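Residence Notice No. 44
Musitz House, Udix

The Office of Rooms has completed its inspection of the 162 beds on the upper floors. Residents are reminded that all bedding must be smooth by the second bell and that no clothing may be left upon it.

In Room 137, a dark garment was found on the white comforter. The inspector recorded it as unfolded. The resident, when questioned in writing, replied that the garment was waiting for someone and should not be disturbed.

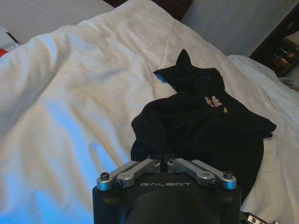
The Office consulted the Rules of the House, which run to 2,000 articles and provide for guests, pets and musical instruments. No article concerns clothing that waits. The matter was referred to the Clakemik branch, which returned it with a request for the garment's size.

The size was supplied. It did not match the resident's own.

Pending a decision, the bed in Room 137 shall be considered occupied. A second breakfast will be sent up each morning, and the door is to be left unlocked.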